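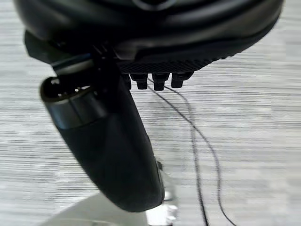 Heydari writes that two good examples in the morning are worth more than a full afternoon of tired ones, and that people who start with the arm before they set the shelf will throw away half of their work. I agree with the second part. With the first I agree only when the operator is new.

These tips come from our practice shop in Usville, where we record shopping tasks for the Vuruler project. We have now 1307 episodes, and 600 of them are good enough to train on.

Before recording

Look at the wrist cameras first. Wipe the lens with a dry cloth, then move each arm slowly through its range and watch the picture on the monitor. If a cable swings across the view, fix it with a soft tie and leave enough slack for the wrist to turn. 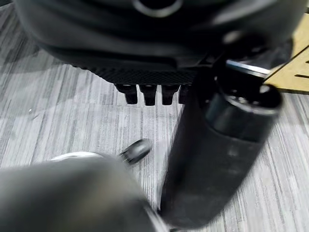 Do the same check after lunch, and again each time somebody has changed a finger or a screw. A camera that has turned a little makes the old episodes and the new ones disagree, and you will notice it very late.

Choosing and placing the goods

Write the task as one short sentence and keep the same words all day. "Put the carrot in the basket" is enough. 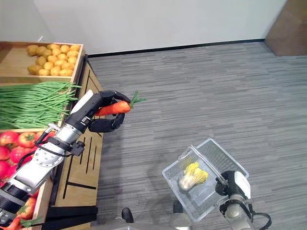 Each episode should have one goal, but the start should change. Move the goods a little, turn them, change which one is in front. It is also useful to record with something already in the basket, like the napa cabbage when the other hand is holding the carrot. If the basket is always empty at the start, the model learns only empty baskets.

Keep failed grasps in a separate folder with a note of about ten words. Do not repair a bad episode in the middle. Stop, put the goods back, start again.

Holding the basket

Grip the handle near its middle and wait two seconds before you move the base. Our log sheet, from Zutell, has a column for a swinging basket, and I mark it every time.

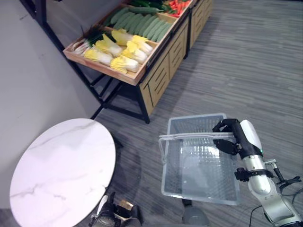
Basket held by the handle, next to the vegetable stand.

Change the operator every 2 hours. Copy the files before you switch off the arms, and write the battery level on the sheet.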